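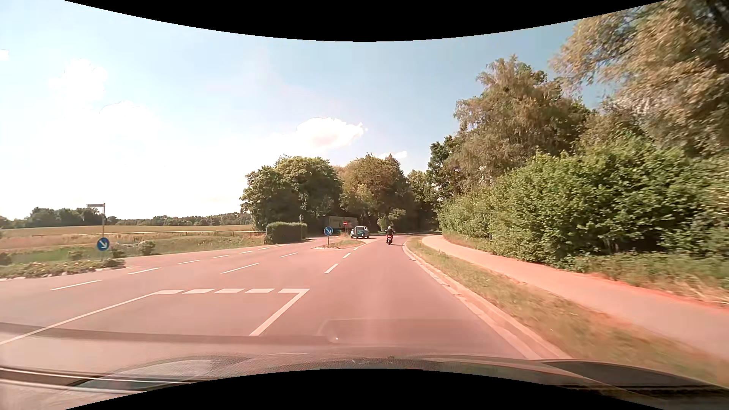
曲がる車線の終わりにある太い白の破線は、停止線なのかそうでないのか、運転する側からは最後まで判断がつかない、という投書が編集部に届いている。文面は短く、続けて、島の先端に立つ青い標識がなければ夜間はどちら側を通るのかも分からなかったはずだ、とある。

投書の前半と後半は、別々の設備についての指摘に見えて、設計上は同じ一枚の図面に載る。路面標示と、交通島と、島の上の標識は、分岐部の走行位置を決めるために組み合わせて使われる。本稿では右側通行の分岐交差点を対象に、この組み合わせがどのような寸法、材料、維持の考え方で成り立っているかを、Prinulero市の交差点更新事業Redeckの資料に沿って見ていく。

島の役割と輪郭

交通島には大別して、車両の流れを分ける分離島と、曲がる車を決まった経路に導く導流島がある。平面図では三角形やしずく形に描かれることが多いが、輪郭は先に決まるものではない。設計対象とする最大の車両、たとえばセミトレーラーの後輪がどこを通るかを軌跡図に描き、左折、右折、直進の軌跡を重ねる。どの車両も通らずに残った部分が島の候補地になる。そこから縁石までの側方余裕を引き、先端に丸みをつけると、見慣れた形になる。

残地の面積が小さいと、島をつくらず斜線の標示だけで済ませる場合もある。標示だけの島は乗り越えられる。除雪の支障にならず、大型車が軌跡を誤っても損傷が出ない代わりに、日常的に踏まれて摩耗が早く、標識柱を立てられない。縁石で囲った島はその逆になる。Redeckの設計要領では、標識を必要とする箇所には縁石を用いることを原則とし、標示のみの島は速度の低い構内道路や仮設時に限っている。

Redeckが台帳に載せた交通島は、市の管理道路だけで638か所ある。事業の開始前、台帳は路線ごとに書式が異なり、縁石の材質欄が空白のものや、隣り合う二つの島を一つとして登録したものが混じっていた。調査班は島ごとに番号を振り直し、縁石、舗装または植栽、標識柱、照明、排水の五項目で状態を記録した。事業費のうち最初の支出は、工事ではなくこの台帳の作り直しに充てられている。

淡色の縁石

縁石には淡い色が選ばれることが多い。夜間の前照灯の下で舗装との明度差が取れるためで、濡れた路面では効果が落ちる。コンクリート製品の場合、表面の骨材が露出するにつれて色は灰色に寄り、タイヤの擦過痕で黒ずむ。花崗岩は擦過痕に強いが、曲線部を短い直線材でつなぐと目地が増え、目地材の補修が必要になる。

Redeckの標準図では、先端部に一体成形の曲線材を用い、側辺は直線材でつなぐ。先端部は接触を受ける頻度がもっとも高く、目地があるとそこから材がずれる。ずれた縁石は高さが揃わなくなり、除草機械や清掃車のブラシを傷める。先端の材だけを裏込めコンクリートで固定し、側辺は交換しやすいように固定を弱くしておくのが、同市の工法の特徴といえる。

縁石の前面には勾配をつける。垂直に近いものは乗り上げを抑えるが、浅い角度で接触した二輪車の車輪を巻き込みやすい。勾配を緩くすると二輪車には穏やかだが、乗用車が短絡して島の隅を踏む例が増える。標準図は速度区分ごとに断面を二種類用意し、進入側と側辺で使い分ける。進入側の断面が緩く、側辺が立っているため、つなぎ目には断面の変わる移行材が一本入る。この移行材は在庫が切れやすく、補修の遅れの原因として現場の報告書に何度も出てくる。

島の中身、草と低木

手前の植栽島のように低い葉物で地面を覆う方法と、奥の小さな島のように草地のまま残す方法は、同じ交差点の中でも併用される。面積、土の厚さ、灌水の有無で選択が分かれる。

小さな島は土の容積が限られ、周囲を舗装に囲まれて熱の影響を受けやすい。草は枯れることを見込んだ上で種を選ぶ。地上部が枯れても根が残れば表土は流れにくく、見通しの点でも問題がない。枯れた草の除去は外観上の作業であり、交通の機能からみれば優先度は低い。ただし丈の伸びた草が枯れたまま倒れると、縁石の上端を隠す。縁石の明度差を期待している以上、外周の草だけは短く保つ必要があり、Redeckの維持仕様も外周を帯状に刈る作業を島全体の刈り込みとは別の項目にしている。

大きな島には匍匐性の低木や多年草を密に植える。地表を覆ってしまえば雑草の侵入が減り、車線に面した作業の回数を減らせる。作業の回数は、交通規制の回数にほぼ等しい。樹種の選定では成長後の高さが第一の条件となり、乗用車の運転者の目の高さから対向車の灯火が見通せることを確認する。花の色や葉の色は条件表の下の方にある。

植栽島で見落とされがちなのが、縁石の内側の土の高さである。植え付けの際に土を盛りすぎると、雨のたびに土が縁石を越えて路面に出る。細かな土は白線の反射性能を落とし、旋回する二輪車にとっては滑りの要因になる。仕様では縁石の天端より低く土を納め、表面を粗い砕石か樹皮で覆うよう定めている。

青い円形標識

島の先端に立つ、青地に白の斜め下向き矢印の円形標識は、矢印の側を通行するよう指示する規制標識である。右下を指していれば、車両は島の右側を通る。右側通行の国では中央側の島にこれが立ち、対向する流れとの間を分ける。

標識の大きさは接近速度で決まる。問題は、複数の島が前後に並ぶ場所で、同じ標識が同時に視界に入ることである。手前と奥に一基ずつあると、運転者は近い方を大きく、遠い方を小さく見る。標識の径が同じなら大小は距離の手がかりになるが、奥の一基に大きな径を使うと、距離感が崩れる。Redeckの要領が一つの交差点内で径を統一しているのは、この理由による。調達の都合で径の異なる在庫品を使うことは、仮復旧の期間を除いて認めていない。

設置高さには二つの考え方がある。低く置けば前照灯がよく当たり、路面に近い位置で島の先端を示せる。高く置けば前車の陰に入りにくい。市街地の先端標識は低く置くのが一般的だが、低い標識は泥はねを受け、草や低木にも隠れる。同市では植栽島に限って柱を一段高くし、草地の島では低い方を採る。

標識板は再帰反射シートを貼ったアルミニウム合金板で、シートの性能が寿命を左右する。青は白に比べて反射の値が低く、退色の進み方も目では分かりにくい。昼間に十分青く見える板が、夜間には黒い円にしか見えないことがある。点検は昼と夜の両方で行うのが望ましいが、夜間点検には費用がかかるため、Redeckでは携帯型の測定器を昼の点検に持たせ、値の低いものだけを夜間に再確認している。

細い柱

標識柱は細い。太い柱は風に強いが、車両が当たったときの反力が大きく、視界も遮る。先端標識の柱に求められるのは、通常の風では振れず、衝突時には曲がるか根元で外れることである。

市の標準は亜鉛めっき鋼管で、基礎に埋めたスリーブに差し込み、くさびで固定する。柱が曲がれば、くさびを抜いて柱だけを替える。スリーブが無事なら基礎の掘り返しは要らず、作業は車線を短時間規制するだけで終わる。柱とスリーブはBurkusの製品で、口径を市の旧規格に合わせて供給している。旧規格の基礎が多く残っているため、口径の変更は見送られた。

交換の記録をみると、最も多い年で先端標識の柱は27本が替えられている。原因の欄は大半が不明で、当てた車両が現場に残らないことが多い。損傷の位置には偏りがあり、柱の下部が進行方向に折れたものと、板の縁が横から押されたものに分かれる。前者は進入の誤り、後者は大型車の後部の張り出しによると担当部署は整理した。後者が続いた島では、標識の位置を先端から奥へ下げている。下げた分だけ先端の予告が弱くなるので、縁石の先端には反射材を追加する。

進入禁止の赤い標識は、役割が異なる。青い標識が通る側を示すのに対し、赤地に白の横棒は、その先の車道に入ってはならないことを示す。分岐部では、出てくる車のための車道が、入る側からも開口部に見える。開口部に向けて立てる標識は、正しい経路を走る車に見えすぎると誤解を生む。直進の車線から赤い円が正面に見えると、運転者は自分への指示と受け取って減速する。取り付けの角度を開口部側へ振り、隣の車線からは斜めに見えるようにするのが基本で、角度の指定は図面に矢印で書き込まれる。現場で柱が回ってしまう例があるため、取り付け金具には回り止めの穴が設けられた。

街路名の板は、さらに別の系統に属する。幅の狭い横長の板を柱の上端から片側に張り出す方式は、柱の設置場所を選ばず、歩道の上空を塞がないという利点がある。片持ちなので、風による繰り返しの荷重が付け根のボルトに集まる。板の所管は道路ではなく住居表示の部署で、同じ交差点の中で維持の窓口が分かれる。Redeckは柱の位置だけを一つの図面にまとめ、板の更新時期は従来どおり別管理とした。青い標識の背後に街路名の柱が重なって見える配置は、この図面の一本化で初めて拾い出され、次の更新時に柱を移す対象として登録されている。

線の太さと途切れ方

投書のあった破線に戻る。曲がる車線の末端を横切る太い白の破線は、譲れの線として使われる。実線の停止線は、線の手前での停止を求める。破線の方は、交差する流れに譲る義務のある車が、必要なときに待つ位置を示す。優先する車がなければ、減速したまま通過できる。

一つ一つの塊を太くするのは、低い目の位置からの見え方に合わせたためである。路面の標示は運転席から極端に浅い角度で見える。進行方向に沿って伸びる線は長さが縮んでも線として残るが、横断方向の線は幅が縮み、細ければ遠方では消える。車線の区画線が10センチ幅で足りる一方、横断方向の破線にその数倍の幅を与えるのは、見かけの縮みを補うためだ。

線の種類が一つの面に集まるのが分岐部の特徴で、長い実線、短い実線、横断方向の太い破線、そして縦方向の細かな破線が隣り合う。実線は越えてはならない境界、縦の破線は車が横切ることのある境界を表す。本線の縁に沿った破線が脇道へ向かって湾曲していくとき、運転者はその曲がりから自分の経路の半径を読み取る。施工では、曲線上の一つ一つの破線を短い直線で引くか、弧で引くかが問題になる。機械施工では弧で引けるが、補修で一本だけ手作業で塗り直すと直線になり、列が折れて見える。

施工を請け負うKravetsは、曲線部の補修用に半径別の型枠を用意している。型枠は薄い金属板で、路面に置いて縁に沿って塗料を塗る。半径が型枠と合わない箇所では、一本を補修するだけの場合でも列全体を引き直す方が、仕上がりと耐久の両面で有利だという。引き直しの前には旧い線を削り取る。削り跡は舗装の肌が変わり、低い陽が当たると線と同じように光って見えることがある。削る深さの管理は、新しい線を引く作業よりも手間がかかる。

材料は溶融式の樹脂が中心で、交通量の少ない区間には水性塗料を使う。溶融式は厚みがあり、摩耗に対して長持ちする。厚みは二輪車にとって段差でもあり、濡れた樹脂の面は舗装より滑りやすい。曲がる車線の横断破線は、車体を傾けたまま通過する位置に重なりうる。塊の間隔を空けることには、意味の区別のほかに、舗装面を途中に残す効果がある。Kravetsの仕様書は、横断方向の線について滑り抵抗の下限を縦方向の線より高く取り、表面に散布する硬質骨材の量を別に定めている。骨材を増やすと反射用のガラスビーズが入る余地が減り、夜間の見え方が下がる。配合表はこの二つの値の折り合いをつけた結果で、交差点内と単路部とで別の行になっている。

舗装の色

白線の見え方は、下地の色にも左右される。新しいアスファルトは黒く、白との差が大きい。年数がたつと表面の瀝青が削れて骨材の色が出る。灰色の石であれば路面は明るい灰色に、赤みのある石であれば赤みを帯びた色になる。路面が明るくなるほど、昼間の白線の明度差は縮む。Redeckの測定では、線そのものは基準を満たしているのに、下地との差が不足する箇所が交差点の流出側に見つかった。対策としては線の縁に黒を添える方法が試されたが、継ぎ目から剝がれるものがあり、標準には採用されていない。

轍とひび割れも標示に響く。溶融式の線は下地のひびをそのまま写し、線の上にひびが出る。ひびのある箇所に線を重ねても、次の冬には同じ位置で割れる。標示の更新と舗装の更新を同じ年に組むのが理想だが、予算の費目が違うため揃わないことが多い。同市では交差点に限り、表層の打ち換えから36か月以内に引いた線を、舗装側の瑕疵の扱いに含める取り決めをした。線の不良か下地の不良かを現場で争わずに済み、補修の着手が早まったと報告書は記している。

樹木の陰

分岐部を覆う街路樹は、路面の温度を下げ、舗装の寿命には有利に働く。標識と線にとっては条件が複雑になる。日なたを走ってきた運転者の目は明るさに順応しており、陰の中に立つ標識や、陰に停まった車両の判別が遅れる。白線は日なたと陰の境で途切れたように見えることがあり、破線ではこの影響が強く出る。

枝の剪定は標識の見通しを基準に行う。図面の上に、運転者の目の位置から標識板の縁までを結ぶ三角形を描き、その中に枝葉を入れない。三角形の起点は停止に必要な距離だけ手前に取る。接近速度が高い路線では三角形が細長くなり、交差点からかなり離れた樹木まで対象に入る。剪定の部署から異論が出るのはたいていこの遠い樹木で、一本ごとに枝の高さを確認して除外の可否を決めている。

点検の順序

Redeckの現場班は、島の点検を4月に集中させる。冬の除雪で受けた縁石の損傷を確認し、植栽が伸びる前に柱の根元を見るためである。順序は決まっており、縁石、土の高さ、柱のくさび、標識板、最後に路面の線を見る。線を最後に回すのは、縁石の外側に溜まった土を先に掃かないと、線の端部が確認できないからだ。

記録は島の番号に紐づけ、板の向きは開口部に対する角度で残す。柱の傾きは目視で三段階に分け、最も悪い段階だけをその場で直す。中間の段階は翌年まで見送られ、二年続けて中間に入った柱は交換の対象になる。標識板の裏には設置年を示す札を貼る。札の文字は小さく、車道側に立たないと読めない位置に貼られたものもあり、更新時に札を歩道側へ移す作業が加わった。

投書の問いに戻ると、太い破線の意味は交通法規の解説に書かれており、同市の図面でも譲れの線として扱っている。標示だけで区別がつきにくいという指摘に対して、担当部署は三角形の譲れ標識を併設する箇所の一覧を見直し、右折車線の末端を優先して追加した。追加の柱は島の縁に立てるため、既存の青い標識と重ならない位置を軌跡図の上で探すことになる。該当する島の図面は、2021年11月の時点でまだ改訂の途中にある。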